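3.2 Materialgruppe Spielkoffer

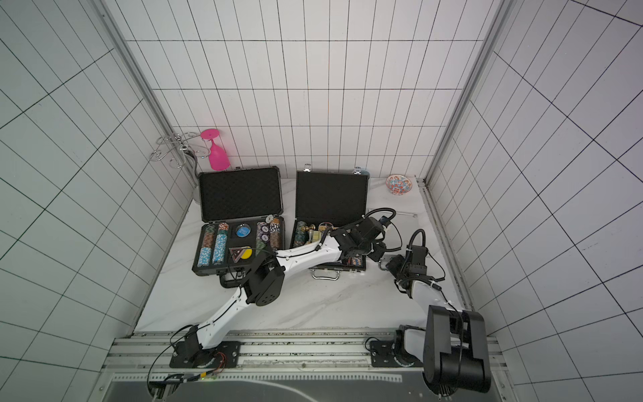
Abb. 7: Zwei geöffnete Koffer der Materialgruppe auf der Arbeitsfläche mit Marmormuster, links der Pokerkoffer, rechts der Koffer mit gemischtem Inhalt.

3.2.1 Auswahl und Abgrenzung

Die Untersuchung behandelt Koffer für Spielmaterial als Sonderfall der häuslichen Kleinteilaufbewahrung. Im Unterschied zu Schachteln und Beuteln gibt der Koffer eine Einlage vor, deren Gliederung den Bestand bereits vor dem ersten Einräumen ordnet. Hamann und Stougaard bezeichnen diese Eigenschaft als Vorordnung; der Begriff wird im Folgenden übernommen. In die Auswertung gingen 61 Behältnisse aus Haushalten der Gemeinde Visholm ein, darunter 12 Koffer mit Schaumstoffpolsterung im Deckel. Der erfasste Gesamtinhalt beläuft sich auf 1.782 Einzelteile.

Der linke Koffer in Abb. 7 vertritt den Typ A (sortenrein). Der Deckel ist mit schwarzem Noppenschaum ausgekleidet, die Chips liegen in Reihen im unteren Einsatz. Auch bei diesem Typ treten Beilagen auf, die nicht zur Chipreihe gehören, im abgebildeten Fall eine runde blaue Scheibe mit weißer Beschriftung und ein schwarzer dreieckiger Marker. Sie werden als Zubehör kodiert und bleiben bei der Berechnung der Sortenreinheit unberücksichtigt.

Der rechte Koffer entspricht Typ B (gemischt). Goldfarbene Schachfiguren, grün gemusterte Chips und kleine Ziergegenstände teilen sich hier die linke Seite des Einsatzes. Für die Kodierung ist allein die Lage der Teile maßgeblich; ob ein Stück ursprünglich zu einem anderen Spiel gehört hat, wird nicht erhoben.

3.2.2 Kodierung der Lage

Die Lage jedes Teils wurde in drei Stufen erfasst: eingereiht (Stufe 1), beigelegt (Stufe 2) und aufliegend (Stufe 3). Stufe 3 gilt für Teile, die ohne eigene Aussparung auf anderen Teilen oder auf der Einlage ruhen. Die kleine weiße Rundscheibe nahe der Hinterkante des linken Einsatzes ist ein solcher Fall. Erfasst wurde stets bei geöffnetem Deckel und vor jeder Entnahme.

Die Kodierung erfolgte unabhängig durch Lykkegaard und Tse. Abweichungen – sie betrafen fast ausschließlich die Grenze zwischen Stufe 2 und Stufe 3 – wurden anschließend gemeinsam entschieden. In sieben Fällen ließ sich keine Einigung erzielen; die betreffenden Teile sind in der Auswertung als unbestimmt geführt.

3.2.3 Einschränkungen

Das Verfahren bildet einen Zustand ab und erlaubt keine Aussage darüber, in welcher Reihenfolge ein Koffer befüllt wurde. Ebenso bleibt offen, wie stabil eine Ordnung beim Tragen ist. Rennie schlägt hierfür eine Wiederholungserfassung nach Transport vor, die im September an einer Teilstichprobe durchgeführt werden soll. Gegenstände außerhalb der Koffer wurden nicht kodiert.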